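Project news: collecting grasps at home

In the spring issue we wrote that Eltance wanted to move part of its data collection out of the laboratory. This work has now started, and I was asked to tell the other teams how it is going. My name is Saimi Nurmi and I coordinate the collection for the project we call Dodgate.

The goal of Dodgate is easy to say. We want an arm that can pick small food items from a table and put them in a box, in a normal home, with normal light. The model learns from examples, and the examples are made by people. A collector holds the gripper in the hand, moves it to the item, closes the fingers, carries the item to the box and opens the fingers again. This is one episode. A camera on the tool records the view during the whole time, and afterwards the episode is uploaded and checked by our colleagues at Ikonen.

We have now 18 homes in the program. Every home gets the same tool and the same written guide, but the guide does not say what table to use or what cloth should be on it. In the laboratory we had a grey bench, and the first model became very good at grey benches. When we tried it on a kitchen table with a flower pattern, it reached two times for a flower. After this we decided that collectors should leave their tables as they are, with the decorations and the shopping and everything else that belongs there.
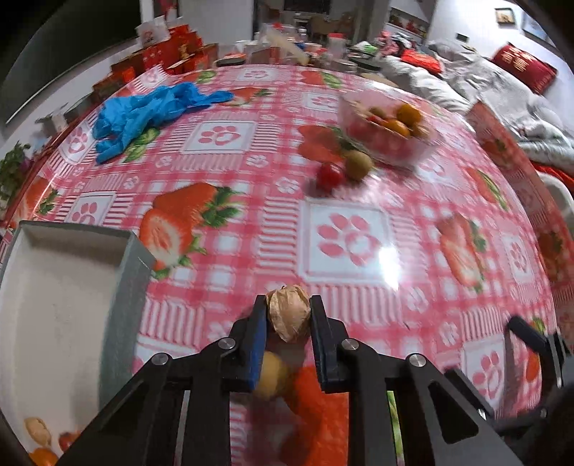 A walnut between the fingers of the hand-held gripper, over a checkered tablecloth with printed strawberries. The open box is on the left.

Walnuts are on the item list together with peanuts, small tomatoes, mandarins and kiwis. I did not expect it, but the walnut has given us the most discussion. The shell is hard and uneven, and if the fingers close a little too high it jumps away and rolls. Some collectors then deleted the episode and started again. Please do not do this! A missed grasp with a second try after it is very useful for us, and the model should also see how a person corrects the mistake. We ask only that the episode is marked "retry" before it is uploaded.

A shiny plastic tablecloth is another subject that comes up often. The lamp or the window makes a bright spot on it, and the spot moves when the camera moves. At Ikonen they asked first if we could use only matte cloths. We talked about it for a long time and the answer was no, as many families have this kind of cloth and the arm must work there too. The same is valid for printed fruit. A strawberry on the cloth should stay on the cloth, and the model has to learn it from the episodes.

The target for each home is 100 accepted episodes. The best home has already 122, and roughly one half of the homes have reached the target. The rest are behind mostly for practical reasons, for example the upload is slow in the evening. If this is your situation, you can leave the upload running after 10 p.m.

Two small changes in the guide from this month:

Move the box to a new place after every ten episodes. We have too many recordings with the box on the left.

Start with the fingers fully open. Aro, our labeling tool, finds the beginning of the episode from this, and a half-open start must be corrected by hand.

The next item list will have soft things, such as bread rolls and peeled eggs. We are still looking for three homes for it, and small kitchens are very welcome. Write to me on the project channel and I will send you the guide.

Saimi Nurmi, Dodgate data collection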